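September

Third evening on the hot water. Recording the state of it before I forget which valve I touched.

The complaint is the same as last week. Shower runs at temperature for a few minutes, drops to lukewarm, then comes back if I leave it alone. Kitchen tap does it too, with less of a swing. The bathroom basin doesn't seem to do it at all, but I rarely run that one long enough to be sure.

The heater is a Sonditz tankless, gas, hung in the utility closet by whoever owned the place before me. The manual was in the drawer under the meter with the warranty card still blank. It gives a minimum flow for ignition and says the burner will shut off below that figure and relight above it. I had assumed a failing burner. Now I think it is a flow problem and the burner is doing what it was told.

Tonight I closed the cold inlet, opened the service port, and pulled the inlet screen. Sediment on it, gray and sandy, packed on one side. Rinsed it under the garden tap and scrubbed it with an old toothbrush. The mesh is intact. The O-ring was flattened, so I turned it over and put it back, which will do until I can get a new one from Olivares. They close at 6 and I missed them by a good margin.

Supper was late and eaten standing up.
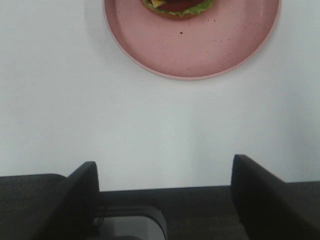 Can a dirty inlet screen make the water go cold in the middle of a shower? It can, if the blockage brings the flow down close to the ignition threshold, where any small drop in pressure puts the burner out until the flow recovers.

That fits the kitchen tap as well. It has a flow restrictor in the spout and would be sitting near the limit to begin with. It doesn't fit the basin, which has the lowest flow in the house. Either the basin is drawing from a stretch of pipe that stays warm, or I haven't watched it properly. To be checked.

After refitting the screen I ran the shower with the door open and the thermometer in a jug. Held steady for the length of the test. Then I opened the kitchen tap to provoke it, and the temperature sagged and came back without the burner cutting out. Better than it was. I would still like to see it do that in the morning, when the neighbors are drawing and the street pressure is down.

Called Vicente Orellana, who did the plumbing on the Jastardale units and has seen a lot of these heaters. He asked if I had descaled the heat exchanger. I have not. He asked if anyone had, ever. I looked for a service sticker inside the cover and there isn't one. The isolation valves are the type with flushing ports, so whoever fitted it meant for it to be done. His method is a small pump, a bucket, two hoses, and white vinegar, circulated for an hour with the gas off, then flushed with clean water. He has 4 of the short hoses and will lend me a pair. The pump I have to find.

He also told me to leave the temperature setting alone. I had raised it last week, thinking it would help. On his account it makes matters worse: a hotter setpoint means more cold gets mixed in at the shower valve, less water passes through the heater, and the flow drops toward the cutoff again. I have put it back where it was and written the old number in pencil on the inside of the closet door.
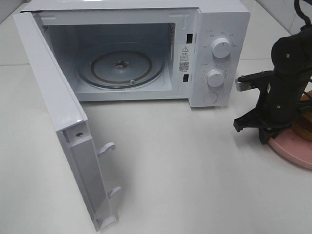 The other thing he raised was the shower valve cartridge. If the balancing spool sticks, it will give a swing that looks very much like a heater fault. The test is to take hot water from the tub spout alone with the cold side isolated. I can do that without dismantling anything, so it goes ahead of the descaling.

Order of work, then. Tub spout test in the morning before anyone else is up. New O-ring for the inlet screen, and a spare. Look at the basin properly, with the thermometer, five minutes minimum. Vinegar flush when I have the pump. Cartridge last, and only if the swing is still there, as the trim screws look corroded and I don't want to start on them without a reason.

Also found that the drip leg on the gas line has no cap chain and the closet light switch is loose in its box. Tightened the switch. Left the gas line alone and will ask Vicente to look when he brings the hoses.

Water back on at 9:40. No drips at the service port so far. Left a dry paper towel under it overnight.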